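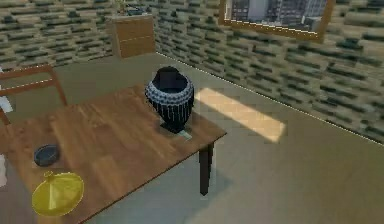 Figure 3. Simulated dining room used in the planner tests, with a dark vase, a small round dish and a yellow lid on the table.

4.2 Planning around partly hidden objects

Rooms like the one in Figure 3 are where our planner gets to show what it can do. The table holds only a handful of things, yet the small pale item partly tucked under the vase is hard to segment, and a planner that treats it as part of the vase will choose a poor grasp. Fludport keeps both readings alive as separate hypotheses and scores each one before it commits to a motion.

We ran 4000 trials across 16 simulated rooms, changing the lighting and the colour of the tabletop between runs. Each query was given a budget of 40 milliseconds. We were delighted to find that most of the gain came from one simple change — letting the perception module pass its doubts straight to the planner. Only 278 trials ended without a valid path, and many of those involved wide, low objects close to the viewpoint, much like the lid.

The scoring code was written by Matilde Guerreiro and builds on the Zurneveo scene parser. Its behaviour with moving objects is covered in Section 4.3.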